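**Ticket 540 - Stilby won't release the export paperwork for the rosé**

Opened by: Wanda Escobedo, Marna Winery
Status: waiting on Trilitz

Hi all, me again! I'm trying to send our first pallet of rosé to the importer in Denmark and Stilby keeps stopping me at the last screen. It says "lot volume does not match bottled volume" and grays out the Release button. The lot is 111 and we bottled it in February, 540 bottles, all labeled and boxed (my back can confirm).

### What I tried

I logged out and in again, then used Maritza's login in case it was a permissions thing. Same message. Then I deleted the shipment and built it from scratch - still stuck, and now I have 2 drafts with the same number, sorry.

Ognjen in the cellar checked his notebook and the tank reading is right. He did top up from another tank before bottling, and I'm wondering if that transfer ever got saved.

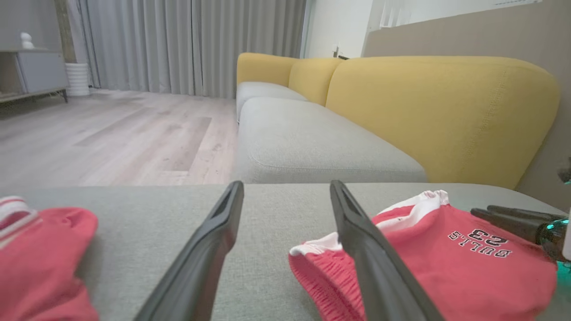
### Reply from Oldřich Brabec, Trilitz support

Hi Wanda, I had a look and you're on the right track. The transfer into lot 111 is there, but it's sitting as "pending" so Stilby isn't adding it to the volume. Open Cellar, then Movements, confirm it and run the check again. Leave the drafts alone please, I'll merge them from my side.

### Update, 6 p.m.

Confirmed the transfer and the volume error is gone, hooray! Release is still gray though, and now it wants an alcohol reading from the lab. Florencia is digging out the certificate and I'll upload it in the morning. Please keep this one open.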